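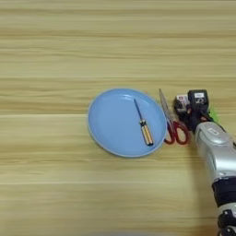
Abro hilo, que os lo debía desde hace semanas: cómo me organizo para comer bien cuando vuelvo tarde del trabajo y no me apetece ni encender la luz de la cocina. Va largo, avisados quedáis (ya me conocéis).

1/ Lo primero, las legumbres. Yo cocino garbanzos una vez por semana, una olla bien grande, y los guardo en raciones con un poco de su caldo. Parece una tontería lo del caldo, pero al recalentarlos quedan tiernísimos, nada que ver con los escurridos.

2/ El remojo, siempre 12 horas y con agua templada. Mi abuela echaba una pizca de bicarbonato y yo he probado de las dos maneras. Si el agua de vuestra zona es dura, hacedle caso a mi abuela. En Lusano, donde viví una temporada larga, sin bicarbonato no había quien se los comiera.

3/ Con esa olla me salen 3 cenas distintas: una ensalada con cebolla morada y comino, un potaje rápido con espinacas y un hummus que acaba siempre en el desayuno de alguien. El potaje es mi debilidad, sobre todo si le pongo pan frito majado con ajo y un chorrito de vinagre al final.

4/ Sobre las especias, que me preguntáis mucho: yo las compro a granel en Pranine, en sobrecitos pequeños. El comino lo tuesto en grano y lo machaco en el momento, ¡qué olor deja en toda la casa! El pimentón, en cambio, siempre fuera del fuego, que se quema en un suspiro y amarga.
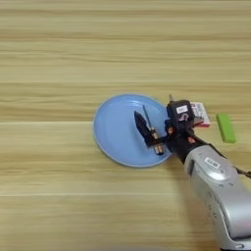 5/ Congelar: sí, sin miedo. Los garbanzos aguantan de maravilla, el potaje también si todavía no lleva la espinaca. La patata cocida no la congeléis, por favor, que se queda como de corcho y luego da mucha pena tirarla.

6/ Y hasta aquí por hoy, que se me enfría la cena. En septiembre vuelvo con las lentejas, que dan para otro hilo entero. Si tenéis un truco de familia para el potaje, dejádmelo en las respuestas, que los leo todos y más de uno acaba en mi olla.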